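21st February, bench notes, natural dye trials

Well, the madder finally behaved! Kavinda Mondal left the pot steeping overnight (bless him), and the wool has come out a lovely soft brick, much closer to what we hoped for back in July. Skeins 73 and 96 are my favorites, and I've put both aside for Telmo to see.

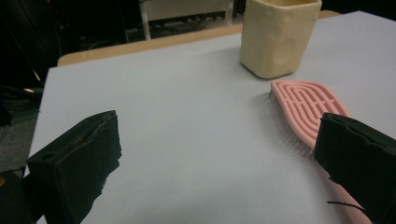
Still to sort out

The alum is running low, so whoever phones Cantero next, please ask for the fine kind again, as the coarse stuff takes forever to dissolve.
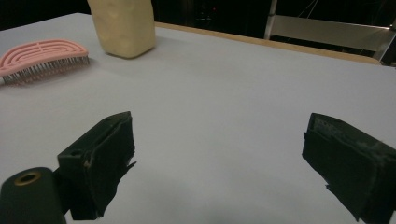 Fiber prep is where I'd like us all to slow down a little, me included. The last batch went in with tangles and took the color in patches, which was a shame after all that washing. Short fringe samples can be smoothed with an ordinary hairbrush, like the pink one on the table, but please go gently, from the tips up. I'll try walnut next, with a longer soak.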